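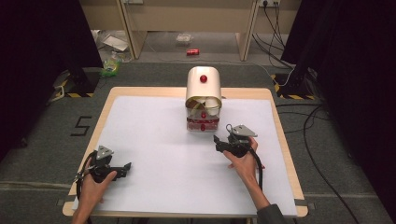 Drellside Football Draft and Contract Records

This data set lists players drafted by the clubs of the Drellside league and the first contract each one signed. It covers 1091 players over 7 seasons. Last updated 2007-01-21.

Files

- picks.csv: one row per player, with club, round, overall pick, position and college
- deals.csv: signing date, length in years, guaranteed money if published
- clubs.csv: club codes, including old codes for Westadby before the move

The first two files join on player_id. Do not join on name. Several players share one, and spelling differs between club releases.

Sources

Wanach and Westadby post signings on their own sites, usually the same day. For other clubs we used the Figueiredo transaction list, which runs a day or two behind. If the two disagree, the club date is kept and the other goes in the notes column.

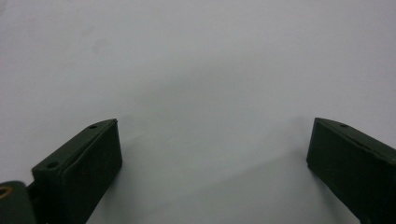

Players who were drafted but never signed stay in picks.csv and have no row in deals.csv. A blank in the guaranteed column means the amount was not published. It does not mean zero.

Known problems

- Second-round deals in the first 2 seasons often lack a length.
- Guards and centers are both coded OL before the third season.
- Traded picks are listed under the club that made the selection. The original owner is not recorded.

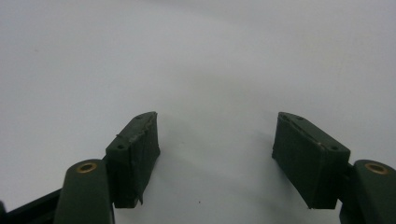

Are undrafted free agents included?
Only drafted players are in these files. Undrafted signings are kept in a separate list that has not been checked and will not be released before April.

Use

Free for any use with credit. Send corrections with a link to the club release.

Related
- Drellside practice squad moves
- Wanach depth charts by week
- Westadby injury reports

Contact | Copyright Drellside Records | Back to top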